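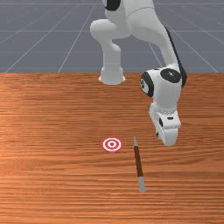
Semana 9 del club: el simulador ya arranca (casi siempre)

Entrada rápida, que tengo clase a las 10 y no he desayunado. Resumen de mayo: por fin tenemos mesa, brazo y diana en el simulador. La varilla también, tumbada junto a la diana. Falta lo difícil, claro.

La tarea es la de siempre: coger la varilla y dejarla en el centro del bullseye. En papel, una tontería. Llevamos 107 intentos y 61 válidos. Válido = la punta toca el punto rojo. Si cae en el anillo blanco no cuenta, aunque Galia siga protestando.

Cosas que he tocado esta semana:

- el agarre. Antes bajaba recto y empujaba la varilla, ahora gira la muñeca primero para alinearse. Mucho mejor
- la altura de espera de la pinza, un poco mas arriba
- la fricción de la madera. La textura es solo textura, no afecta a nada, pero yo me pasé una tarde entera convencida de que sí. En fin

Lo que sigue mal: cuando la varilla sale muy girada, el planificador busca una vuelta rarísima con el codo y se queda pensando. Tang dice que es la semilla. Yo digo que son los límites de la última articulación, y lo voy a mirar esta noche.

Para la competición de Kirkoswood hay que entregar código y un vídeo corto. El código lo subo yo al repo Hutano, el que quiera revisarlo que avise antes porfa, que la ultima vez nos pisamos los cambios y perdí media tarde.

Me voy que no llego.

Hina Warraich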